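March 27, 2026

In by 7:40. The left gripper on cell 2 was still throwing the same fault it threw on Thursday night, so the day was decided before I got my coat off. The message says lost connection to tool, and it clears when you restart, then comes back when the wrist turns far enough.

I started with the cable. It's the short black one between the gripper connector and the wrist, and it has been a sore point since October, when we moved the gripper to point sideways and left the old cable length alone. I powered down, backed off the knurled ring, and looked at the pins. One was a little dull. Cleaned all of them, put the connector back and tightened it by hand. Then I gave the cable more slack and ran it in a loose loop so it doesn't pull at the end of travel. Remzi Tekin thinks we should order the longer one from Sirkutia and be done with it. He's probably right. I put in the request before lunch: 18 days lead time.

While the arm was down I went over the bracket screws with the small torque driver. Two took a bit of a turn. Marked them with paint pen on the back side and wrote it in the log.

After that, power on, homing, and the slow check with the bin and the animals.

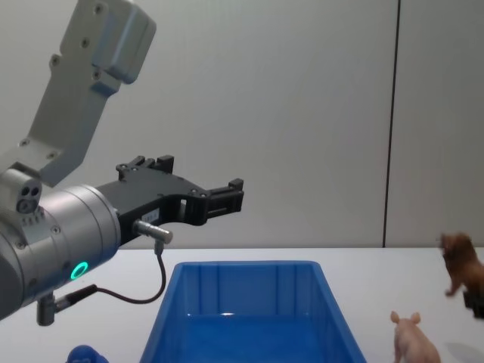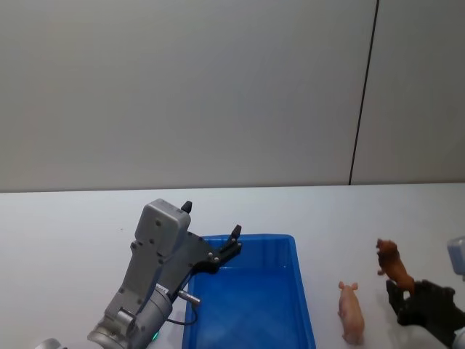
I ran 74 cycles before lunch at half speed and had no fault. Then full speed, 64 more, and one stop, but that was a grip force warning on the right arm and had nothing to do with the cable. I lowered the closing force on the right side by one step and it stayed quiet. The lion is the awkward one because the mane gives the fingers an uneven surface. The pig never causes trouble.

Bin position was off too. Somebody had wiped the table and set it back by eye. I taught the drop point again and put new tape on the underside of the bin so it doesn't slide. The Kosside people want the corner positions written down by Monday, so I measured them twice and sent them over.

Proleck called at three about the service contract. They still want to charge us for a full visit to change finger pads, which takes me ten minutes. I said I'd think about it and call back.

Still to do: spare pads (we have 6 left), backup of the program for both arms, and the log sheet on the cabinet door is full. Remzi will leave the left arm cycling slowly over the weekend with the gripper empty, and I'll read the fault list when I'm in.

Left at 5:30. Rain all the way home. Picked up the drill from Cortés on the way, and they had sharpened the bits for free.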